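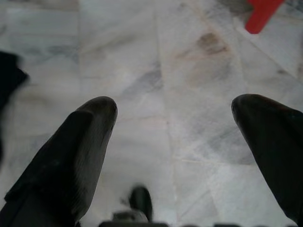 June 26, 2020

Drovex evaluation kit, second look. Benjie had it unpacked before I got in, so the notes on packaging are his (page before this one).

The sales sheet from Merkau says the gripper will pick "any household item off any hard floor." I'd like to know which floors they tried. Polished marble is a mean surface for a wrist camera. The veining gives the software plenty to look at and most of it means nothing. Tile seams, same problem. I want to see how it treats a brownish stain before I believe a word about "object certainty."

Wrist view is soft. With the fingers wide open you get both tips and a good patch of floor between them, fine for lining up by eye. Whether it's sharp enough for a coin or a washer, I doubt it. Érica thinks the softness is a focus setting. Manual has no focus setting that I can find. She is welcome to look.

Fingers: dark, smooth, blunt at the tips. Blunt is kind to the stone and bad for anything flat. Asked Merkau for a thinner pair. Answer: 300 extra, ships in July. For two pieces of molded plastic or whatever they are. Not ordering until somebody shows me a card being lifted with them.

Price of the kit as quoted to us is 935. Alfredo's quote from the Huverdale office, same part number, says 834. Rosalinda to call and ask which one is real.

Plan for the pick test: 20 tries per item, same start pose, no nudging the item between tries. Their demo video cuts before every grasp and I'm not copying that. Log the misses with the reason, even if the reason is "don't know."

Open questions
- does the warranty cover the fingers or only the body (the PDF says both things, two pages apart)
- can we turn off the auto-retry, it will hide misses in the count
- Jomar wants the raw video saved, check disk first

Dela Peña's people asked if we'd recommend it for their lobby job. Told them to wait for the numbers. If they push, send them to me and don't forward the sales sheet.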